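Forum Automatisierung und Handhabung > Normen und gute Praxis

Thema: Schilder und Platten in Greifernähe, wie regelt ihr das?

bresik_halle2
Wir überarbeiten gerade unsere Hausregeln für Arme mit Kamera am Handgelenk. Strittig ist der Punkt Schilder, Acrylplatten und Aufsteller im Arbeitsraum. Bisher steht dort nur: "Nichts Loses in Reichweite." Das ist mir zu dünn. Hat jemand eine Formulierung, die sich bewährt hat?

Rafferty_F
Bei uns in Lindham gelten vier Punkte, die hängen an jeder Zelle:

1. Jede Platte im Arbeitsraum wird an zwei gegenüberliegenden Enden gehalten. Kleben zählt nicht.

2. Klare Kanten und durchscheinende Flächen kommen mit ins Einrichtprotokoll. Geprüft wird im Kamerabild vom Handgelenk, vom Bedienplatz aus sieht man zu wenig. Bei der Tafel vom AlphaBot 2 läuft links am Druck ein schmaler klarer Streifen entlang, der Licht fängt, und daneben liegt gleich eine milchige Fläche mit einem verschwommenen dunklen Umriss darin.
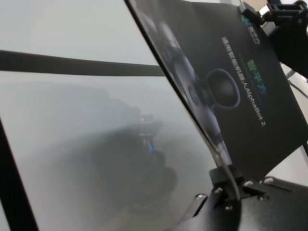
3. Kabel hinter Schildern werden im Bild der Handkamera kontrolliert, bevor das Tempo hochgesetzt wird.

4. Nach jedem Umbau läuft das Programm 20 Zyklen mit reduzierter Geschwindigkeit. Erst danach Freigabe durch eine zweite Person.

Finbarr

kantenfreund
Punkt 4 finde ich übertrieben. Wenn nur ein Schild getauscht wurde, reichen mir 8 Zyklen. Bei 20 steht die Zelle den halben Vormittag.

Rafferty_F
Kommt auf die Zykluszeit an. Bei uns ist das schnell durch. Verkürzen würde ich nur, wenn die Halterung selbst nicht angefasst wurde.

a_horgan
Ich widerspreche eher bei Punkt 2. Ein Eintrag im Protokoll ändert nichts daran, dass die Bildauswertung an einer glänzenden Kante hängen bleibt. In Hirdale kleben wir solche Kanten matt ab, und frosted Flächen bekommen eine Sperrzone. Ein dunkler Umriss in so einer Scheibe kann eine Spiegelung sein oder etwas dahinter, das muss die Software nicht raten.
Aoife Horgan

bresik_halle2
Abkleben geht bei uns nur bei eigenen Schildern, Leihware dürfen wir nicht verändern. Sperrzone wäre möglich. Mit welchem Abstand arbeitet ihr?

a_horgan
Den legen wir je Zelle fest, nach Nachlaufweg und Werkzeug. Einen festen Wert würde ich nicht in die Hausregel schreiben.

kantenfreund
Und wie prüft ihr die Schrauben an den Haltern? Markierungslack?

Rafferty_F
Ja, Lackstrich über Kopf und Halter, Sichtprüfung donnerstags. Klemmen fassen wir zusätzlich von Hand an, bei Stillstand und gesicherter Zelle.

bresik_halle2
Danke euch. Ich übernehme 1, 3 und 4 und schreibe bei 2 "Sperrzone oder matt abkleben, Eintrag in jedem Fall". Die verkürzte Variante mit 8 Zyklen nehme ich als Ausnahme auf, wenn der Halter unberührt bleibt. Entwurf stelle ich am Donnerstag hier ein.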